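Fahy Hand Kit, trial unit: bench safety checklist with comments
Checked by Gadisa Moges, August 24, 2021. Second reader Mahlet Derese.

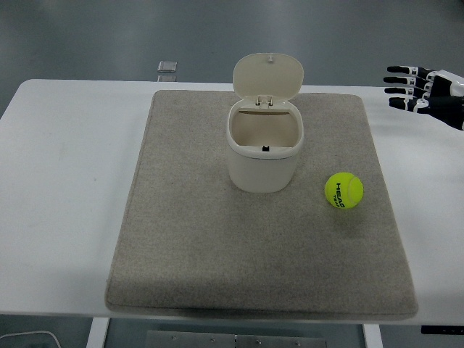

Kit is on loan from Bretach till the end of the trial. We decide then, buy or send back. This covers the bench, the hand and the paperwork. Arm controller has its own sheet, see Robel.

1. Table stable, no rock
OK. Leaned on all corners. Feet locked.

2. Mat flat, no curl at edges
OK. Soft mat stays. Tried the rubber one from the kit, too grippy, things catch on it.

3. Only task items on the mat
OK. Bin and tennis ball for the put-away task. No pens, no mugs, no tools. Operators keep putting the hex key down here, please don't.

4. Bin lid and hinge
OK. Lid opens all the way and stays up. Catch is small, watch for chips. Bin is light and will slide if a finger bumps it, so log that as a bump and not a fault.

5. Hand parked clear of task items before anyone reaches in
OK. Park pose is off to the side. Bretach manual shows a diffrent park pose, ignore it, ours is the one on the laminated card.

6. Finger pads: tears, lifting, grease
OK with comment. Wipe down every shift. One spare set in the case. Manual says replace at 800 grasps, we are going to blow through that fast. Ask for pad price before we sign anything. Selamawit has the contact.

7. Finger joints: play, noise
COMMENT. Faint click on close at low speed. Same click with the ball and with nothing in the grip. Bretach support says normal for a new unit. Want that in writing.

8. Pinch points labeled
FAIL. No label at the wrist. Kit came with a sticker sheet, stickers are tiny and peel. Order proper ones.

9. E-stop in reach from operator seat
OK. Reached it seated, left hand and right hand. Tested 2 times, hand held position both times, did not drop. Good.

10. Behavior on power loss
NOT DONE. Need Aminu here for this one. Do not skip it becuase the demo went fine.

11. Cables
COMMENT. Thin white cable is loose on the floor by the front left of the table. Clip it or cover it. Same note in June on the old bench.

12. Floor clear around table
COMMENT. Small see-through block on the floor behind the table. Pick up before next run.

13. Speed cap set
OK. Set to 23 percent for the trial. Password on, Robel has it.

14. Paperwork
Quote is 1,784 for the hand and case, pads not included. Warranty page missing from our copy. Cirka hand we looked at before had the warranty up front, so ask.

Result: conditional pass. Supervised runs only till 8, 10, 11 and 12 are closed.

Open items
8 labels, Gadisa
10 power loss test, Aminu and Robel
11 cable, whoever is on shift first
12 floor, same
7 and 14, Selamawit to email Bretach

Mahlet: agree with all of it. Would add glove rule to item 5, no loose gloves near the hand. Will put it on the next version.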